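桌游在家怎么收、怎么擦、怎么救：我攒下来的一堆土办法

上个月把书房那面柜子整个掏空重新摆了一遍，起因是想找《Skumon》的第二扩，翻了一晚上没翻到，最后发现它塞在基础版盒子的托盘底下，被我自己压得平平整整。趁着东西全摊在地上，我把这些年收拾桌游的办法也捋了一遍，有从别人那儿学的，也有交了学费才知道的。想到哪儿写到哪儿，大家挑用得上的看吧！
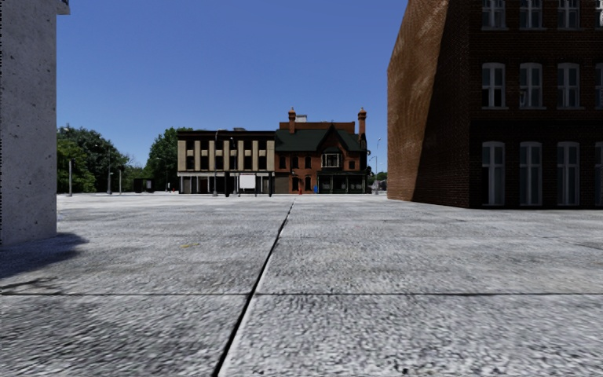
Zubaida Lashari
居家收纳栏目撰稿人，桌游老玩家

先说盒子放哪儿。

竖着放还是横着放，这个能吵一晚上。我家的规矩是：有固定托盘、盖子扣得紧的竖着放，像书一样，抽出来不用搬别的；零件散装、盖子松的，一律横着放。竖放的盒子一定要让版图那一面靠着侧壁，别让一叠牌顶着版图，不然半年以后打开，版图中间会有一道弯，看着特别难受。横放的最多叠四层，大盒在下小盒在上，这谁都懂，可是真正收拾的时候总有人（我）图省事，把一个小方盒垫在两个大盒中间，结果上面那个盒子的底就往下塌了。盒底塌了不好修，我试过垫一张硬卡纸，能用，手感总归差一点。

柜子不要贴外墙。我之前住的房子北面那堵墙一到梅雨季就返潮，靠墙那一排的盒子边角都起了毛，有一盒的盖子还长了几个灰点。后来把柜子往外挪了一掌宽，背板上钻了几个透气孔，好了很多。也别放在窗户正对面，太阳晒一个夏天，盒脊上的红色会变成一种说不清的橘粉色，蓝色倒是能撑久一点。

防潮包这个东西，我以前是见盒就塞，后来改了。小盒不用放，柜子每层放一大包就行。木头零件多的盒子尤其别放太多，太干了木头也会裂，我有一组木头小船，船头那个尖尖就是这么没的。现在柜子里挂着一个十几块钱的湿度计，平时扫一眼，指针偏高了就换包，偏低了就撤掉一包，挺省心。用过的防潮包可以集中晒一晒再用，那种会变色的比较好认，普通白色的我就拿记号笔在包上写个月份，April写的到夏天就该换了。

盒盖吸得太紧打不开，大家都碰到过吧？新盒子尤其严重，提着盖子在半空等它自己往下滑，等得茶都凉了。我的做法是在盒盖内侧两个对角各贴一小条窄丝带，丝带露出一点点，气能进去，盖子一提就开。反过来，盖子太松的，在盒身外侧上沿贴一圈美纹纸胶带，贴一层试一下，不够再贴一层。美纹纸的好处是哪天想撕了也不伤纸面，透明胶千万别用，时间长了发黄发黏，撕的时候连印刷层一起带走。

盒角裂了怎么办。用白乳胶，牙签挑一点点抹进裂缝，捏住，外面用夹子夹一夜。夹子和盒子之间垫一片烘焙纸，要不然胶溢出来夹子就跟盒子成一家人了。从里面再糊一条棉纸加固，棉纸比牛皮纸好，软，能贴着直角走。我修过最惨的一个是《Zutside》的老版盒子，四个角全开，修完以后摸着有点厚，外观倒看不太出来，现在还在服役。

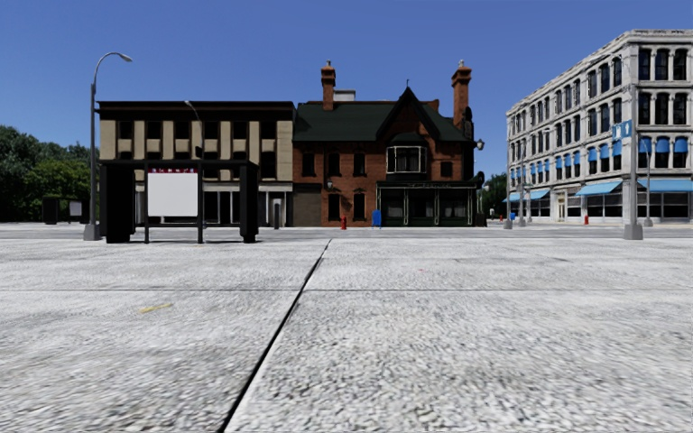

浅灰色的大块铺地，左侧是一座黑色候车亭

再说牌套，这个我话最多，您忍一忍。

给不给牌套，看两样：这副牌洗得勤不勤，牌背是不是藏着信息。洗得勤又怕认牌的，套；一局只翻几张的，不套。我有段时间是所有牌全套，套到半夜，手指头都是滑的。后来清点了一次，家里套好的牌有2386张，我坐在地上看着那个数字想了想，这里头有一大半一年都没摸过。从那以后就不这么干了。

尺寸一定要量，别看包装上写的游戏名就下单。拿一张牌，直尺量宽和高，四舍五入都别做，量到多少就写多少，再去对套子的内径。我常用的是Mositz的磨砂套，不滑，叠起来不会哗啦一下全散，缺点是颜色有一点点发雾，画面精细的牌套上会觉得可惜。亮面的好看，但是新套子之间会吸住，一抽两张，要先像洗扑克那样来回弹几遍。套牌的时候先把一叠套子拍松，牌从开口斜着进去，进去以后在桌面上磕一下底边。手要干，桌子也要干，套子里进了水汽会有一小片雾印，好几天都散不掉。

套完之后牌变厚，原来的托盘十有八九放不下。这时候别硬压！牌会拱。要么把托盘拿掉，用小封口袋分装，要么自己用泡沫板裁一个。泡沫板托盘我做过好几个，工具很简单：5毫米厚的泡沫板，一把钢尺，一把换了新刀片的美工刀，白乳胶，还有大头针。刀片一定要新，钝了以后切口会起一粒一粒的毛渣，沾得满屋都是。切的时候分三刀，第一刀划开表面纸，第二刀切泡沫，第三刀断底纸，别想着一刀到底。粘好用大头针斜着钉住，放一晚再拔。格子的深度比牌低一点，牌露出一截来好拿，旁边再挖一个半圆的手指缺口，拿硬币比着画线就行。

我第一个托盘做完特别得意，放进盒子，盖子盖不上，忘算版图厚度了。所以先把版图、说明书这些平的东西叠好，量盒子里剩下的高度，再开始裁。

小零件的分装，封口袋当然最便宜，只是开局的时候要拆十几个袋子，一桌子人看着你拆，气氛就没了。我后来换成带盖的小盒，药店那种分装盒、五金店装螺丝的盒都试过，最后最喜欢的是Siregar杂货铺买的扁圆盒，盖子能翻过来当托，开局一打开直接放桌上。他们家还卖一种硅胶杯，原本是烤小蛋糕用的，拿来装资源块绝了，软软的，抓的时候不响，收的时候一捏就倒回去。蛋糕杯颜色多，正好跟玩家颜色对上。

橡皮筋我要专门骂一下。别拿橡皮筋捆牌！它会勒出印子，老化以后还会粘在牌边上，黑黑黄黄的一条，抠都抠不干净。要捆就用纸条，裁一条宽纸，绕一圈，接头用胶棒粘住，松紧以能轻轻抽出牌为准。纸条上还能写字，写是哪一套、哪个阵营，比袋子好看多了。想用久一点的可以买那种弹力布带，宽的，别买细的。

封口袋呢，记得在角上扎一个小洞，压扁的时候气能跑掉，不然一袋一袋鼓着，盒子盖不严。洞别扎太大，我有一回用打孔器打的，结果小水晶从洞里漏了一路。

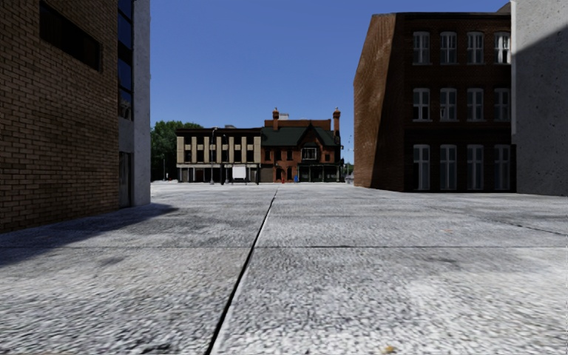 漏掉的零件怎么找，我有一套顺序。先看盒盖，很多东西收的时候弹进盒盖里，盖上就看不见了；再看说明书夹页；再看沙发缝和大家的裤脚、毛衣袖口，小方块特别爱挂在毛线上。地板上找小东西，把灯关了，手电筒平放在地上照，东西会拖出长长的影子，一下就看见了。地毯的话，吸尘器口上套一只旧丝袜，用皮筋箍住（好吧，皮筋在这儿是能用的），慢慢吸，东西会停在丝袜上。

实在找不着，补一个就好。木块可以去手工店买素的自己上色，丙烯颜料薄涂两遍，中间晾干，再用细砂纸轻轻带一下。卡片丢了，可以扫描同系列的牌背打印，套上不透明牌套，谁也认不出来。骰子就随便了，我家有一罐子流浪骰子，哪盒缺了去罐子里捞。

接下来说脏。

牌面有手油，先用干的超细纤维布擦，擦不掉再用橡皮，白色绘图橡皮那种，顺着一个方向，力气小一点。覆膜的牌可以拿布稍微沾一点点水，拧到摸着几乎是干的，擦完马上再用干布过一遍。没覆膜的亚麻纹牌就不要碰水了。酒精我不建议往印刷面上招呼，擦塑料筹码可以，擦牌会掉色，我掉过，一张好好的法师擦成了面膜脸。

版图上洒了饮料，手要快，先把东西全端走，再用厨房纸按，别抹。按到纸上不再有颜色，折缝那里把版图打开成帐篷的样子立着，让两边都透气。甜饮料干了以后会黏，用微潮的布点着擦几次就好。吹风机可以用冷风，热风一吹，面纸和底板缩得不一样，会翘。我家现在的规定是饮料一律放旁边的小凳子上，带盖，谁的杯子谁负责，朋友来了也一样。零食的话，给大家发筷子！薯片用筷子夹着吃，第一次会笑场，第二次就习惯了，手是真干净。

版图已经翘了也能救。天气潮的时候反而好救，把版图翘起来的那面朝下扣在平整桌面上，上面铺一张白纸，再压几本厚书，压两三天，别心急中途翻开看。冬天太干的话，先把版图在浴室门外放一小时，让它回一点潮再压。千万不要直接喷水。翘得不厉害的，反方向轻轻掰几下也行，听到纸板有声音就停手。

塑料模型弯了，比如枪啊旗杆啊歪着出厂的，用热水。一碗热水一碗冰水，夹子夹着泡进热水里，数到十，软了以后用手指扶正，马上放进冰水。一次扶不到位就再来一回。孩子想帮忙可以让他们管冰水那碗，热水别给。上过色的模型就别这么弄了。

新桌垫有股味道的话，摊开在阴凉通风的地方，过几天就散了，别晒。平时收桌垫是卷起来，布面朝外，卷得松一点，外面套一截厨房纸的芯筒，比绑绳好，不留勒痕。洗桌垫用洗碗的软海绵和一点洗洁精，冷水冲，平铺晾，我挂起来晾过一次，下边那头拉长了，回不来了。

没有桌垫的话，普通绒布桌布底下垫一层防滑网也很好用，牌好拿起来，骰子也不吵，楼下邻居会感谢您。骰子盘不必买，旧相框拆掉玻璃，底板上贴一块毛毡就成。毛毡用双面胶贴，胶贴满边，中间打个叉。

说明书的保养很少有人讲。骑马钉的说明书翻多了中缝会掉，可以在掉之前，拿一条窄的无酸胶带贴在中缝外侧。我喜欢在说明书最后一页夹一张索引卡，写上每次玩都要翻的那几条规则，还有开局摆放顺序，字写大点。Ikhsan Sopacua教我的办法更狠，他把开局摆好的样子拍下来打印，贴在盒盖里面，谁来摆都一样，他家那个刚上小学的也会摆。我学了，真的快，尤其是《Skumon》这种一堆小标记的，以前光摆就要半个钟头。

收盒也能这么干，在盒底贴一张小纸，写清楚第一层放什么、第二层放什么。隔了一年再拿出来，自己当初是怎么塞进去的早忘光了，那张纸就是救命的。

带出门的时候，大盒换小盒。我有一个帆布包，底下垫一块硬纸板，盒子平着放，侧面的空用毛巾塞上，不晃就不散。盒子外面套一根宽弹力带，十字绑容易勒角，绑一道横的就够了。下雨天再套一个干净的大垃圾袋，难看归难看，我的《Zutside》就这么从一场暴雨里干干爽爽地回了家。坐车别放后备箱过夜，夏天闷热，胶会软，模型会歪。

搬家的话，桌游别用大纸箱装满，搬不动的，箱底会开。小箱子，竖着排，空隙塞衣服。箱子外面写清楚哪头朝上，写四面，只写一面的话它一定正好朝墙。我上次搬家装了19箱，拆的时候按箱号上架，当天晚上就开了一局。

还有登记。我不爱用软件，就一个本子，一盒一行，写名字、放在哪层、缺什么、哪些套了牌套、套子什么尺寸。借出去的画个圈写上谁借的，还回来划掉。借之前当着人家的面过一遍零件，听着有点小气，可是大家都轻松，回来少了一个也不用互相猜。借给新手的时候我会把扩展拿出来，只借基础版，扩展混进去再分开太费劲了。说到这个，扩展的牌如果没有标记，收进去之前在牌套的角上贴一个很小很小的圆点，贴在正面，背面贴就等于作弊了。

给孩子玩的那几盒，单独放最低那一层，孩子自己能拿能收。盒子坏了就坏了，我后来干脆把儿童桌游全换成拉链网袋，透明的，能看见里面是什么，洗也好洗。塑料零件整袋丢进温水里，加点洗洁精，晃一晃，冲干净，摊在毛巾上。木头的用微湿的布擦，别泡。有小宝宝来做客的日子，小零件多的那几盒统统往上挪，这个不能嫌麻烦。

有猫的家庭……我只能说，玩到一半要离开桌子，拿个大号的塑料收纳箱倒扣在版图上，再在上面放点沉的东西。猫会坐上去，坐上去也行，别推骰子就好。猫毛粘在绒布桌垫上，用戴着湿橡胶手套的手往一个方向捋，能捋下来一长条。

最后补几个零碎的。尺子和剪刀专门留一套给桌游用，别跟厨房剪刀混着来，剪过葱的剪刀去剪牌角，味道能留很久。新游戏拆完板子，空框别急着扔，垫在盒底正好把托盘抬高到盖子那儿，竖放的时候零件就不会乱窜。拆板的时候从背面往正面推，边角不容易起皮，起皮了就用胶棒按回去。剩下的牌套别混装，原包装剪一块带尺寸的纸片一起放进袋子里。还有那个找了一晚上的第二扩，我现在给它在柜子最外侧留了位置，盒脊朝外，旁边贴了张黄色便签，写着：在这儿。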